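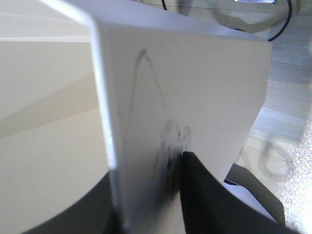

Folded white card with a pencil arch, faint.

Card Night FAQ - Skondedell Paper Room

Updated Wed 2 October. Read this before emailing pls.

Do I need to book?
Yes. 12 seats a night, they go fast. Book at the front desk or by email.

What does it cost?
Members free. Everyone else $12, pay at the door. Cash or card, no cheques.

What do I bring?
A pencil, a ruler if you've got one. Scissors and glue are here. Own coloured paper is fine too, nothing with glitter please.

What size card?
Any, but our envelopes fit A6 folded. Bigger than that, bring your own envelope.

My fold keeps cracking. Help?
Heavy stock. Score it first with the bone folder, then fold along the grain. Still cracks? Ask Eino Kauppinen, he's at the back table most nights.

How do I cut a pop-up arch?
Draw it lightly first. Keep both feet of the arch attached at the bottom, cut only the curve. Rub out the pencil before you glue the backing on, not after. Glue smears grey.

Can I use the Turunen guillotine?
Staff only. Leave your stack in the tray with your name and the size you want, we do them at the break.

Are kids allowed?
Over eights, with an adult. One adult can bring 2 kids.

Where do I park?
Jaratine Street behind the library, free after six. Don't use the bakery spots, they do tow.

I left somthing behind in September.
Lost box is under the stairs. Gets emptied end of the month so be quick.

Can I cancel?
Up to noon on the day. After that no refund, but you can give your seat to a friend, just tell us thier name.

Is there a class for calligraphy?
Not this term. Waiting list is at the desk.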